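Geladeira portátil Plilletti de 31 litros: um verão inteiro com ela no porta-malas

Categoria: Estrada e acampamento
Por Zulkifli Ginting

Quem acompanha o blog sabe que eu sou da turma do isopor. Cresci com isopor, viajei a vida toda com isopor, e tenho um carinho meio bobo por aquele barulhinho da tampa raspando na borda quando alguém vai buscar mais um refrigerante. Então, quando minha mulher começou a falar em geladeira portátil de compressor, eu fiz cara feia durante meses. Achava caro, achava pesado, achava frescura. Pois bem, fomos para a serra em janeiro com a bendita no carro e eu voltei querendo escrever este texto enorme (peguem um café, por favor).

O modelo é a Plilletti de 31 litros, com alças dobráveis dos lados e tampa que abre para a direita. Paguei R$ 2972 na Soltel, já com o frete, e confesso que fiquei olhando a tela de pagamento um bom tempo antes de apertar o botão. A capa térmica é vendida à parte e eu não comprei na hora, do que me arrependi um pouco, mas já chego lá.

O que vem na caixa

A geladeira, um cabo para a tomada do carro, um cabo para a tomada de casa, um cestinho de arame que divide o espaço interno e um manual em letra miúda. O manual em português é razoável, com exceção da página dos códigos de erro, que parece ter sido traduzida às pressas por alguém que queria muito ir almoçar. Guardem mesmo assim, que eu precisei dele.

O cabo do carro tem um comprimento generoso e chegou do acendedor ao porta-malas da nossa perua passando por baixo do banco, sem emenda nenhuma. Meu cunhado tem caminhão e quis testar lá também: ela aceita 24 volts e reconhece sozinha, é só ligar. Ele ficou com ela uma noite inteira e quase não devolveu!

Primeiros dias em casa

Antes de levar qualquer aparelho para a estrada eu gosto de conviver com ele um pouco, e recomendo que façam o mesmo. Deixei a Plilletti na área de serviço, fechada e vazia, e fui acompanhando a temperatura com um termômetro de cozinha velho que tenho. Ela desce bem depressa no começo, depois vai ficando mais preguiçosa nos últimos graus. Do lado do compressor há uma prateleirinha mais alta que gela menos que o fundo, e é lá que eu passei a guardar as folhas, os ovos e a manteiga. No fundo a alface congela. Sei disso porque congelei duas.

O barulho me surpreendeu para melhor. É um ronquinho baixo, parecido com o de uma geladeira de casa quando a gente está no cômodo ao lado, e para e volta durante a noite. Minha sogra, que tem o sono mais leve da família, dormiu na barraca com a geladeira do lado de fora e só reclamou dos sapos.

Na estrada

Aí é que ela brilha. Saímos de casa antes das seis da manhã, com carne, queijo, iogurte das crianças, uma travessa de maionese (sim, maionese, no verão, eu avisei que estava confiante) e bebida em tudo quanto era canto. Com o isopor, a essa altura eu já estaria calculando em que posto parar para comprar gelo e escorrer a água. Desta vez paramos só para esticar as pernas e comer pão de queijo, e a maionese chegou inteira e foi muito elogiada.

Sobre a arrumação: garrafa em pé cabe, desde que seja das pequenas ou médias. As de dois litros só entram deitadas, e aí elas comem um espaço danado e a gente fica rezando para a tampa estar bem apertada. Depois da segunda viagem eu desisti das grandonas de vez e passei a levar só as individuais, que se encaixam no cestinho, não rolam nas curvas e cada um abre a sua. Minha filha mais velha, que tem mania de experimentar refrigerante importado de mercadinho oriental, adorou a regra nova e agora metade da carga é dela, com uns sabores que eu nem sei pronunciar.

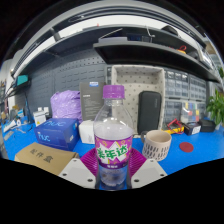 Mirinda com rótulo em chinês e tampa roxa: garrafa de plástico, do tipo que a caçula e a mais velha disputam.

Latinha também vai muito bem, claro, e aproveita melhor os cantos. O problema da latinha é que depois de aberta tem que beber, e criança abre, toma três goles e some atrás de uma bola. Garrafa com tampa de rosca volta para dentro e fica para depois. Parece uma bobagem, mas no fim do acampamento joguei muito menos bebida fora do que no ano passado.

A luz interna é fraquinha, dessas azuladas, e de noite ajuda menos do que deveria. Eu prendi uma lanterninha na alça com um elástico de cabelo e resolveu. Já a tampa merece elogio: a borracha veda direitinho e o fecho tem um clique firme, que as crianças conseguem abrir sozinhas mas que não se soltou nem na estrada de terra, e olha que aquela estrada de terra solta até obturação.

A questão da bateria

Esta era minha maior implicância, e vou contar com detalhe porque foi a pergunta que mais recebi. Com o carro andando, não há o que pensar. Com o carro parado, a geladeira tem uma proteção com três níveis, que desliga o compressor quando a bateria começa a baixar demais. Na primeira noite deixei no nível mais fraco por pura ignorância e acordei com o carro resmungando para dar partida. Pegou, graças a Deus, mas minha mulher me olhou de um jeito que eu não esqueço. Desde então uso o nível mais alto e durmo tranquilo.

Para as paradas mais compridas, um vizinho de camping me emprestou uma bateria portátil da Mthembu, dessas de carregar na mão, e ela segurou a noite toda e ainda um pedaço da manhã. Gostei tanto que estou namorando uma, mas o orçamento da casa este ano já foi bastante generoso comigo e vou esperar quietinho.

O código de erro de que falei lá no começo apareceu justamente quando liguei a geladeira numa extensão ruim. O manual dizia algo como "tensão de infeliz", e eu levei um tempinho para entender que era tensão insuficiente. Troquei a extensão e nunca mais vi o aviso.

O que me incomodou

Peso, em primeiro lugar. Cheia, ela pede duas pessoas, e as alças, embora firmes, são estreitas e marcam a mão. Se você costuma acampar longe do carro, pense bem antes de comprar. Eu levei a minha até a beira do rio uma única vez e prometi às minhas costas que não faria de novo.

O painel é sensível demais. Encostou a barriga, mudou a temperatura. Existe uma trava, que se ativa segurando o botão de liga, mas ela se desfaz toda vez que o aparelho é desconectado e eu sempre me esqueço de ligar de novo. Queria muito que a próxima versão lembrasse disso por mim.

E a capa térmica, que mencionei no começo. No sol forte, com o carro fechado, o compressor trabalha quase sem descanso. Acabei comprando a capa depois, e a diferença dá para ouvir: os intervalos de silêncio ficaram bem mais compridos. Achei pão-duro da parte da fabricante não incluir na caixa por esse preço.

Limpeza

Pano úmido com bicarbonato, secar bem e guardar com a tampa entreaberta. Eu coloco um rolinho de toalha de papel para a borracha não fechar. O cestinho de arame sai inteiro e vai para a pia. Não tem dreno no fundo, e quando um iogurte estourou (mistério da família até hoje, todo mundo se diz inocente) precisei virar a geladeira na calçada, com a mangueira longe da parte elétrica, e esfregar de quatro.

Comparando com a Stokorlow

Antes de decidir eu usei por um fim de semana a Stokorlow de um colega do trabalho, que é a concorrente mais próxima em tamanho. Ela é mais bonita, preciso reconhecer, e tem rodinhas, que invejei profundamente no estacionamento. Só que é mais barulhenta e a tampa abre no sentido do comprimento, e no nosso porta-malas isso significava tirar duas malas do caminho para pegar uma água. Quem tem caminhonete talvez nem ligue para isso e fique mais feliz com ela. Meçam o porta-malas com a tampa aberta também, viu?

Vale o preço?

Para quem viaja uma vez por ano, eu continuaria com o isopor, com todo o meu afeto. Para nós, que saímos em quase todo feriado e ainda usamos a geladeira como reforço nos churrascos de aniversário, valeu. A garantia que me ofereceram na loja era de até 2 anos, mediante cadastro no site, e sugiro fazer logo que a caixa chegar, com a nota fiscal em mãos. O meu cadastro deu erro na primeira tentativa, mandei um e-mail e me responderam na mesma tarde, com bastante educação.

O isopor velho, para quem ficou preocupado, continua lá em casa. Está na garagem com as bolas e os brinquedos de praia.

Nota: quatro estrelas e meia. A meia que falta é pelo painel.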